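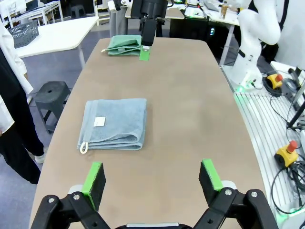 A blue towel and a green one, folded, on the long table.

Household Notes | Linens & Laundry
4 min read
8 shares | 2 comments

Towel season, and a few thoughts on folding

Dear readers, I had meant to write this month about seed trays, and I even got as far as a first paragraph, but then I opened the linen closet to look for a pillowcase and the whole afternoon went to towels instead. Those of you who have been getting the Clernham letter for a while will know this happens to me about once a year, usually in August, when the beach things come home full of sand. It has come early this time!

I do love a terry towel. The blue one near the middle of the table is just the kind I mean, with a hanging loop and a little white label stitched on, and folded up with its layers showing along one side it looks so much more inviting than it does in a heap at the foot of the stairs (where ours tend to live, I'm afraid).

A few of you wrote in after the last letter to ask how I fold mine. My mother folded everything in thirds, lengthwise, and then in half, and she would refold a guest's towel if she thought she could get away with it. I have drifted over the years. Bath towels I fold in half the long way, then in half again, and then once more if the shelf is shallow. Hand towels get two folds and no more. Whichever way you go, do it on a table if you have one long enough, and smooth each layer with the flat of your hand before you bring the next one over. I used to do it standing up with my chin holding the middle, and the corners never once met.

Then put them away with the folded edge toward you. It makes it so much easier to lift one towel out without bringing four of its neighbors along, and the closet looks tidy even when the back of the shelf is a disgrace.

Loops are worth a word too. If yours has pulled loose, a short length of cotton tape and a few stitches will put it right, and it's a nice job to do with the radio on. I mended four last week and felt very pleased with myself. Check the stitching at both ends before you hang a heavy bath sheet from it.

I keep our colors in separate piles, blues on the left and greens on the right, a habit left over from the years when every child had a color and would defend it to the last. The children are grown and the piles have stayed.

Seed trays next time, I promise, unless I go looking for a tablecloth.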